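Open Day Talk, Hevia Workshop – Speaker Notes
Hadiza Bako, September 28, 2024

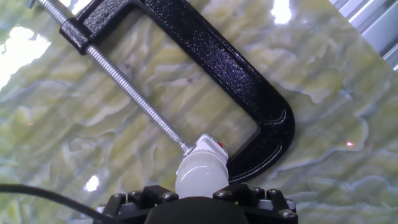

Opening (Gus at the controls)
Welcome people in, ask them to stay behind the tape. Introduce Gus Doucet. Say the cell is called Flirken and has been running since April.

The C-clamp
Point out the threaded screw and the pale swivel pad at the end of it. The pad sits between the two fingers. Ask the room where they would grab it, take two or three answers, then let Gus run the grasp.
The tabletop is shiny and throws back the ceiling lights – mention glare here, short version only.

Numbers if asked
1,451 attempts logged so far, 967 of them good. 24 different hand tools.

Second run
Same clamp, turned by hand. If it misses, Gus resets and I keep talking.

Questions, then send the group on to the Clalstead table by the east door.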